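Purkden Junent – Kit de captura en primera persona para tareas de sala

Equipo de cabeza y estación de descarga para registrar trabajo manual en hostelería: colocar sillas, recoger mesas, reponer servilletas. Las grabaciones sirven para entrenar o evaluar robots de servicio antes de comprarlos.

Referencia: 406
Peso del equipo de cabeza: 89 g
Plazo de entrega: 10 días laborables
Precio: 566 € por puesto, IVA no incluido

El precio incluye soporte ajustable, dos baterías, cargador y maletín. La estación de descarga se presupuesta aparte – una basta para cuatro puestos.

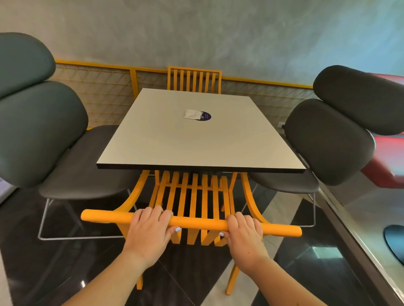
Antes de pedir presupuesto conviene medir el paso libre entre mesas y anotar el tipo de suelo. Los suelos brillantes pueden exigir un ajuste de exposición, que hacemos sin cargo durante la puesta en marcha. Indique también si el mobiliario es ligero o va fijado, porque de ello depende la pinza que se recomendará después.

Para un local pequeño solemos presupuestar dos puestos y una jornada de formación. La formación la imparte Getsemaní Cervantes, en el local del cliente o por videollamada.

Alquiler: mínimo un mes. Si el cliente compra después, se descuenta la primera cuota.

Recambios: banda frontal, batería, cable de descarga. Distribuye Dolent.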